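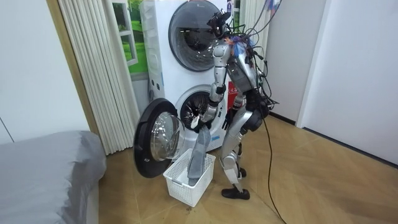 I finished Stikia last night and I think the reissue has put the series in the wrong order. The new paperbacks from Xue have a number on the spine, and Stikia is marked as 4, right after the quarry book. When it first came out it was the last one. The deputy already has her bad hand in chapter one, and she doesn't get hurt until the ferry book, so a new reader gets the injury first and the cause two books later. It also spoils a smaller thing. The key turns up in the laundry room of the rental house, which has a washer and dryer stacked one on top of the other, same as in the photo, with the lower door open and a white basket on the floor under it. In the ferry book the landlord swears that house never had a laundry room. If you read in spine order you know he's lying from his first line. Has anyone read them in the new order for the first time, and did it bother you?
Posted by millpond_reader, 2/2/21

Print | E-mail

I read them in the new order and it didn't bother me. I figured the hand was an old injury and would get explained or not. When the ferry book got to the accident I thought it was a flashback at first, then I worked it out. I liked knowing the landlord was lying. I spent the whole book waiting for her to catch him.
Posted by tallgrass

It's numbered by when the stories happen, I believe. Stikia takes place in July, before the ferry stops for the winter, and the ferry book is the next spring.
Posted by backporch77

That can't be right because of the hand. If Stikia happens before the ferry accident, her hand should be fine. Page one of Stikia, she can't turn the key in the truck and has to use her left. I checked my old copy and the new one and it's the same in both.
Posted by millpond_reader

Then the author made a mistake, and the publisher went with the dates. It happens. A series that long is going to have a few.
Posted by backporch77

I don't think it's a mistake. There are two accidents. She slams the hand in the boathouse door at the end of the quarry book, last ten pages, and the ferry makes it worse. People forget the boathouse because so much else is going on there.
Posted by county_line

The boathouse was her brother's hand. She wraps it for him.
Posted by millpond_reader

I went and looked. You're right, it's the brother. I still think Stikia comes earlier, though, because the old sheriff is alive in it and he's dead by the ferry book.
Posted by county_line

He isn't alive in it. He's in two scenes and both are her remembering. The second one is easy to misread because it starts in the middle of a conversation.
Posted by tallgrass
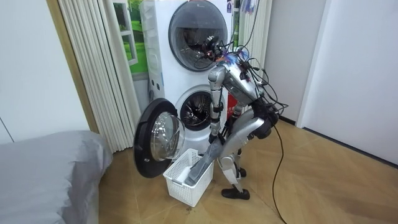

Stacked washer and dryer, with a gray cloth hanging down into the basket.

Back to the laundry room for a minute. I don't agree that reading it early spoils anything. The landlord says the house on Enley Road had no laundry room "when I bought it." He could have put one in later. A stacked unit takes up a closet, and you don't need to build a room for it. So he may be telling the truth in that scene and lying in the next one, when he says he has never been upstairs. I always took the second lie as the one that matters.
Posted by shelf_end

I'd missed "when I bought it." That does change it. But the water bill the deputy finds goes back before he bought the place, and she says it's too high for a house with no washer.
Posted by millpond_reader

She says it's too high for a house with one person in it. She never mentions a washer. The high bill is there to tell you the sister was living in the house.
Posted by shelf_end

Can we put a warning on this thread? I'm only on the second book and I now know about the sister.
Posted by newtomystery

Sorry. I can't edit the title from my phone, but I've asked for SPOILERS to be added. For what it's worth the sister comes out early in the ferry book and isn't the solution.
Posted by millpond_reader

The Rodus store has them listed in the original order, if that helps anybody. The e-books still have the old covers too. Stikia has 3,009 ratings there, and a lot of the low ones are people complaining that they started with it and couldn't follow who was who. It does throw 19 names at you in the first chapter. I made a list.
Posted by backporch77

I gave it one of the low ratings, and the order had nothing to do with it. It's 500 pages and the middle is all driving. She drives to the dam, she drives back, she drives to the motel. The quarry book does more in half the length. I'd tell a new reader to stop after the ferry book and skip Stikia.
Posted by dustjacket

The driving is where she figures it out. Each time she passes the house something is different, first the curtains, then the car, then the mailbox. You need the repeats for that to work. I'll agree the motel chapter could go.
Posted by tallgrass

Three changes over that many pages isn't enough for me. We won't agree on this one.
Posted by dustjacket

I wrote to Xue through the form on their site and asked how the numbers were decided. I'll post the answer if I get one. Until then I'd tell people to go by the copyright page and ignore the spine.
Posted by millpond_reader

Check the copyright page on the quarry book when you do. Mine only gives the year of the reissue.
Posted by county_line

Print | E-mail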